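Gralitbridge Kitchen Handling Project – progress report to Skunora
2/5/24

Work since the December report has gone mostly to the grip fault. Clollcombe supplied the new finger pads as agreed and both arms were running again by the second week. We then lost nine working days to a stop we had not planned for.

The fault is in the release step. When the fingers are told to open, the controller sometimes reports them open before the pads have let go. The arm moves off and drags the item with it. Over 4,000 logged picks it happened 80 times. Most of those were harmless, but 2 ended with the arm striking the table hard enough to trip the force limit, and after the second we shut the cell down.

Sorting and pouring are the tasks affected.

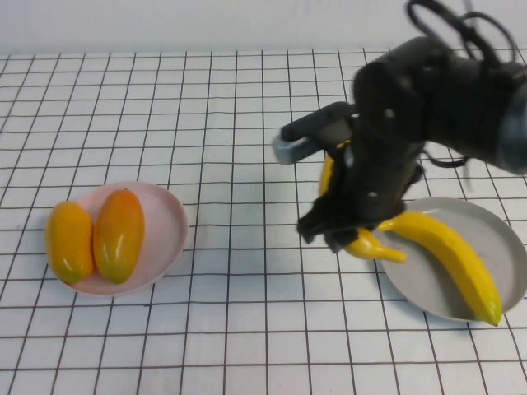
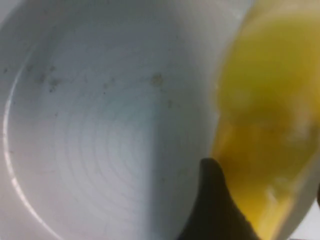
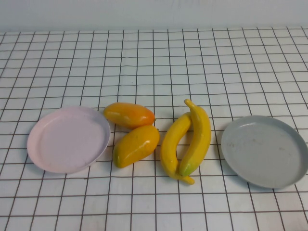

Work at hand: fruit sorting (first and third pictures) and egg pouring (second picture).

The pouring task worries us more. A late release there means a container moving away at an angle with liquid in it, and the wrist camera sits close by. Pouring is now limited to 50 percent speed and has to be started by an operator standing at the stop button. Sorting has gone back to normal speed with an added check – the arm waits for a second position reading before it lifts away.

Minja, the control software, has been patched to read finger position directly. It has not yet been through a full test on pouring, and we can't say that the fault is closed. Pad wear may also play a part. We have asked Clollcombe for the hardness figures on the last batch and are still waiting.

Spending is within budget apart from one replacement force sensor, charged to the repairs line. The pouring milestone will be late. We ask Skunora to move it to the end of the next reporting period. The sorting milestone stays where it is.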